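Tidying your phone photos before the phone does it for you

By Saadet Duman

My phone told me last week that storage was nearly full. It has been telling me this since August, in the tone of a landlord, and I have been swiping the message away in the tone of a tenant. Then it refused to take a picture of a parking sign in Ernville, and I got the fine, so we are now on speaking terms.

If you're in the same boat, start with the storage screen in your settings, and don't go near the photos until you've read it. Mine was full of things I'd forgotten agreeing to. A game I played once on a train had kept three seasons of updates. A map of Skovero, downloaded for a weekend away, was still there in case I should want to go back and get lost again.
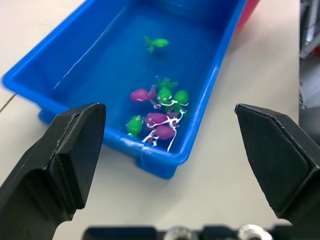
Next come the videos. Sort them by size if your gallery lets you (on many phones this is under the menu in the top corner, though the makers do like to move it). One long clip can take up more room than 600 ordinary snaps. I had a school concert in which the sound is entirely my own coat. It went, and I felt nothing.

Screenshots are the other easy win. Most phones put them in an album of their own, and I found 159 in mine, including train times for trains long departed and a recipe I had saved 3 times without once buying the aubergines. Select the lot, untick the two you need, delete.

Do remember that deleted pictures usually go to a bin and sit there for some weeks, taking up exactly as much space as before. You have to empty the bin as well. I've explained this to several members of the Zolham computer club, and then gone home and forgotten to empty mine.
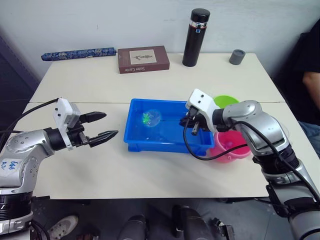
A word about backups, which people like to treat as the same thing as syncing. If your photos are synced, deleting one on the phone will generally delete it everywhere else too, very promptly and with no hard feelings. A backup is a separate copy that stays put. Before a big clear-out, plug the phone into a computer and copy the whole photo folder across, then open a handful of the copies to check they work. I keep mine on an external drive called Yurt. The name made sense when I bought it.

As for the "clean up" button many phones now offer, use it with one eye open. Mine suggested removing five near-identical pictures of my sister and keeping the one where she is blinking. Blurry shots and duplicates are usually safe to bin, but look through the list first, particularly if there are receipts in it.

I got back enough space for the summer, or for one software update, whichever arrives first. Bring your phone and its cable to the next drop-in if you'd like a hand with yours, and please know your passcode before you sit down.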